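Ticket 208: Desktop drops off the wifi every evening
Status: Closed
Opened by: Sheena Baxter
Assigned to: Mayu Sasaki

Sheena Baxter wrote:
Hi! So my desktop in the back bedroom loses the internet every night, usually a little after 7 pm, and it stays gone until I either restart it or give up and go to bed. The wifi icon still shows full bars, which is the part that drives me nuts. My phone is fine and the TV is fine. I pay for the 400 plan and during the day I get pretty close to that on the desktop too, so I don't think it's the line. I've already rebooted the router (a Droren, the white one you guys shipped me in July) more times than I want to admit.

Mayu Sasaki wrote:
Hi Sheena, thanks for all the detail. Next time it drops, could you open a command prompt, type ipconfig /all and paste what you get for the wireless adapter? Please don't restart first. Also, do you have any extenders or a second router in the house?

Sheena Baxter wrote:
OK, it went at 7:10 tonight and I caught it. The address it has is 192.168.1.86 and the gateway says 192.168.1.75. Is that right? I thought the router was supposed to end in .1, that's what it says on the sticker. No extenders. I did look behind the desk to see if anything was loose and everything was plugged in where it should be. While I was at it I dusted back there, which was overdue — I found a library card I replaced two years ago.
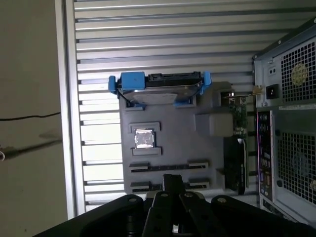
I also tried the thing from the help page where you forget the network and join it again. That worked for maybe ten minutes and then it was right back to nothing. Pages just sit there loading. My neighbor Wellington thinks it's the neighborhood getting busy after dinner, but then why would my phone be OK?

Mayu Sasaki wrote:
That gateway is our problem. Your router should be .1, so something else in the house is handing out addresses and telling the desktop to send its traffic there. Your phone probably still has a good lease from the Droren. Can you look at the DHCP Server line in that same ipconfig output? And does anything get switched on around dinner time?

Sheena Baxter wrote:
DHCP Server is also .75! And oh my gosh, I think I know. My daughter Ayane gets home from work and turns on the little Tuserov travel router she uses for her game console. It's plugged into the wall jack in her room. I never thought of it as a router, she calls it "the puck."

Mayu Sasaki wrote:
Found it, then. There should be a mode setting on its admin page. Change it from Router to Access Point, save, then restart the desktop once so it picks up a fresh address.

Sheena Baxter wrote:
Done. Ayane had to dig up the password but we got in. Gateway says .1 now, it's 9:30 and I'm still online — first time all week! I'll leave it until tomorrow night before I get too excited.

Sheena Baxter wrote:
Second night, no drops. You can close this one. Thank you so much, Mayu!

Mayu Sasaki wrote:
Great, closing. If the puck ever gets reset it'll go back to Router mode, so check that first.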